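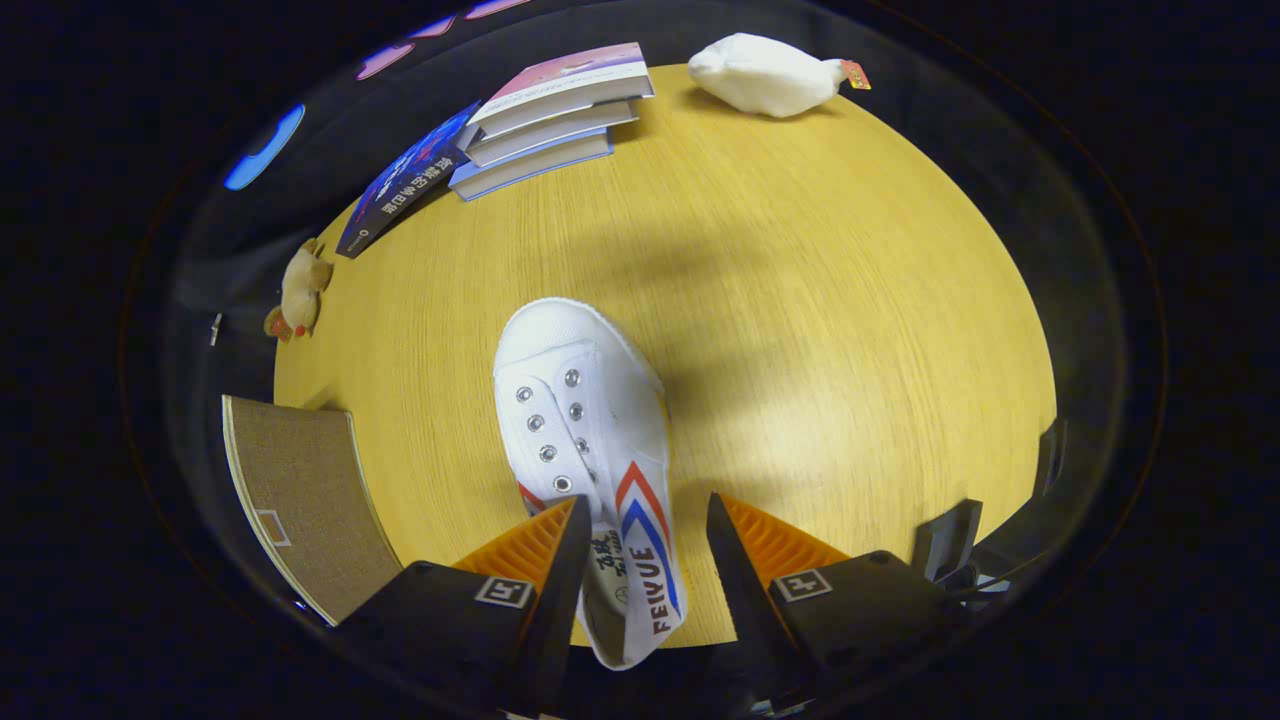 Oda Hellström wrote in to ask whether canvas sneakers can go in the washing machine, laces and all. Hers had come out with a yellow line along the toe and one lace knotted around the heel of the other shoe. She had used the normal cycle and hung them over a radiator.

They can go in, but take the laces out first. Canvas under a lace stays dirtier than the rest, and the tongue won't get clean if it is pinned flat. The yellow line is usually detergent that never got rinsed out, and drying over strong heat makes it worse. Hand washing gives a better result on white canvas and takes about as long as a short cycle.

Taking the laces out

Start at the top eyelets and loosen downward. Don't yank the lace from the bottom, it frays at the tip. If a tip has already come apart, twist it tight with wet fingers and wrap it with a narrow strip of clear tape before you try to lace up again.

Soak white cotton laces in a bowl of warm water with a spoonful of laundry powder while you do the shoes. Rub them between your palms, rinse, and lay them out straight on a towel. Colored laces go in a separate bowl. Laces that stay gray after 2 soaks should be replaced.

Washing the canvas

Knock the soles together outdoors and brush off dry dirt. Mud should be completely dry before you touch it.

Mix a little dish soap into lukewarm water. Use a soft nailbrush and work in small circles, starting at the tongue and moving out. Go lightly over printed stripes or lettering, and don't scrub a printed name at all. Dab it with a cloth. Insides get the same soap and a cloth, unless the insoles lift out, in which case wash those on their own and give them a day longer to dry.

Rinse with a clean wet sponge until it stops foaming when you squeeze it. Most people quit too early here. Leftover soap is what turns yellow.

Do not use chlorine bleach. It can yellow the canvas and weaken the glue where the rubber meets the cloth.

Metal eyelets

Wipe each one dry with a scrap of towel, front and back. Water sits under the rim and can leave an orange ring on the canvas. If you already have rings, try lemon juice and salt on a cotton swab, leave it for a few minutes and rinse well. Test the inside of the tongue first.

Rubber toe caps

Baking soda and water mixed to a paste, on an old toothbrush. Scuffs that stay can be rubbed with a white pencil eraser – not a pink one, which leaves color behind. Deep scratches are there for good.

Drying

Stuff the shoes with plain white paper or a dry washcloth. Newspaper ink can come off on white lining. Change the paper after an hour or so, when it has taken up most of the water, and again before bed. Stand the shoes somewhere airy and out of direct sun. Allow up to 3 days in a cold house.

Don't set damp shoes on a bare wood table. Wet soles can leave pale marks in the finish, and on oiled or unfinished wood they go dark instead. Use a tray or a folded towel. The same goes for books: keep them well away, as glossy covers stick to each other when they pick up moisture.

Putting the laces back

Wait until the tongue is dry all the way down. Pull the tongue up straight, start at the bottom pair and keep both ends even. On a shoe with only 4 pairs of eyelets, a long lace will leave big loops, so measure the old one before buying new.

Jhonatan Cabrera adds that he leaves the laces out of his spare pair between seasons and keeps them rolled up inside the left shoe. Fine for storage, as long as everything is dry.

Page last changed May 22, 2013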